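Fleltar Heritage and Streets Trust
Gallery: The Lanes of Idport

The service lanes of Idport are among the least recorded parts of the town. They appear on few visitor maps and carry little passing trade, yet they hold a good deal of evidence about how the district was laid out, surfaced and repaired. The Trust has begun a record of these lanes as part of its Ventura programme, which covers the area between the old goods yard and the river. The gallery on this page is the first to be published and will be extended as the survey proceeds.

The survey has so far taken in seven lanes, with a combined length of more than 456 metres. Each is recorded on foot, in both directions, with notes on the carriageway, the footway and the boundary walls. Where a lane has been resurfaced in sections, the notes distinguish between the sections and give the condition of each. Surveyors work in the morning, before deliveries begin.

Grister Lane

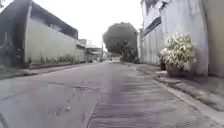

Concrete is the usual surface in this part of the town. Much of it was laid in bays, and later repairs were carried out one bay or one half of the carriageway at a time, according to the budget available. The result is a patchwork in which smooth and grooved finishes often lie side by side. Grister Lane has both, with a ribbed section on the right-hand side and a smoother one on the left, where a crack and an area of patching have been entered in the condition notes. The lighter grey of the concrete has given way to darker, worn patches in places.

The boundary walls are recorded separately. They are high on both sides of the lane, and the long, low building on the left stands behind a pale wall, with a dark roof overhang. Low green plants grow in a narrow strip at the foot of the wall. The Trust does not regard growth of this kind as a defect and asks that it be left in place wherever it does not obstruct the footway.

Trees are noted where they contribute to the view along a lane. The large, rounded tree towards the far end of Grister Lane rises above the roofline and has been put forward for the local list – a decision is expected in September.

Using the gallery

Pictures may be reproduced free of charge for teaching, private study and local history publications, provided that the Fleltar Heritage and Streets Trust is credited. Commercial use requires written permission. Prints can be ordered from the Trust's office in Idport, which is open from 10 am to 3 pm, and are normally ready within five working days.

Residents who hold older photographs, plans or repair notices relating to the lanes are invited to lend them for copying. Material from the past 60 years is of particular interest. Items are returned after copying – please label each one with the name of the lane and, where known, the year.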